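Drista Fold Station — Replacement Fingertips and Service Notice

Part: Drista two-finger tip set, dark green
Fits: Drista Fold Station, left and right arm
Sold as: set of 2 (one gripper)
Status: in stock
Notice last revised: 2025-12-20

Why this page has a notice on it

In April we began getting reports of shirts dropped on the way to the basket. The arm would close on the fabric, lift it, and lose it partway through the move. In most cases the station did not stop. The controller still read the gripper as closed on something, so the next cycle started with a garment lying across the board and both arms reaching over it.

Two of those stations went on to snag a gripper cable in the loose garment. One pulled a cable clip off the link. There were no injuries, but we treat it as a safety matter, as the usual response from an operator is to reach in and grab the shirt.

Cause

The fault is wear on the fingertips. The inner faces lose their bite after long use and thin knits slide out under their own weight. Scuffing on the outer rim is cosmetic and is not a reason to replace a tip. Check the inner faces and the point.

A second cause showed up on stations updated with the Motumine controller package. The grip check was sampled once, at closing, and not again during the lift. This was corrected in the current package, which checks through the whole move and holds both arms if the grip reading falls.

What to do

Stop the station before you put a hand inside the enclosure. Pausing the cycle is not enough — the arms hold position under power and can resume.

Inspect the tips every 300 hours. Close the gripper on a single layer of cotton jersey and pull gently by hand with the station stopped. If the cloth slides, replace both tips on that gripper. Do not mix old and new.

Look at the cable loops at the same time. They should swing clear of the board edge at full reach, and each clip should be tight on its link.

Install the current Motumine package. Stations that have tripped the fault before should run seven full cycles with someone watching before they go back to normal use.

Fitting

Tips come with screws. Tighten by hand, then run the open and close routine from the service menu. The points should meet without crossing. Old tips can go back to Rastogi in the same box for inspection, at no charge to you.

Units affected

3,560 tip sets shipped before the revision. Almost all went out through Rastogi and Prikov, and both have the list. If you bought through either one, quote your order number and they will tell you whether yours is included. 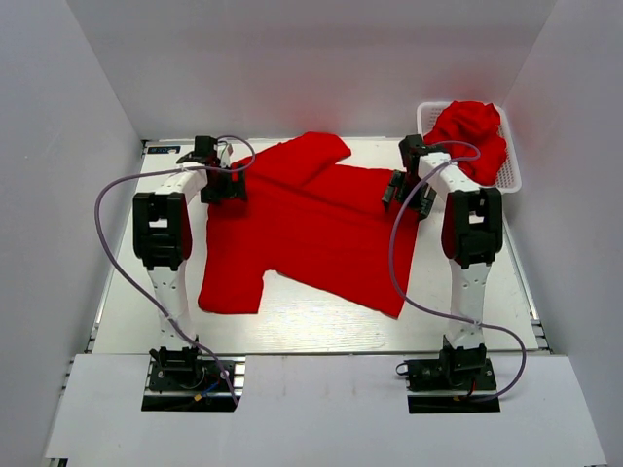
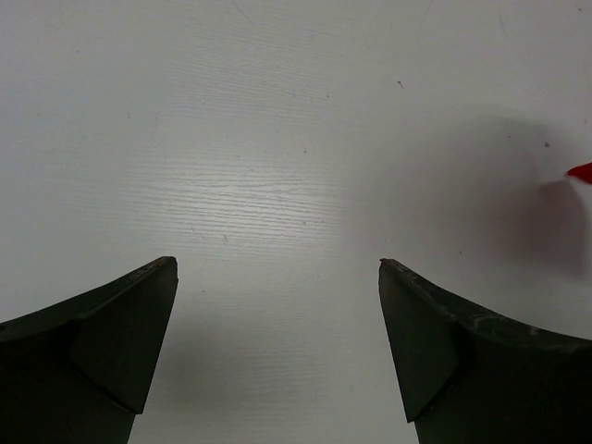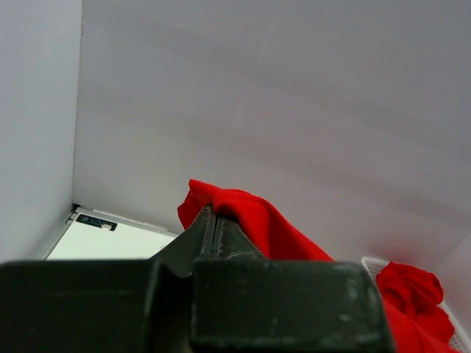

Pushpa Grewal
Product Safety, Drista
Technical review: Reijo Räsänen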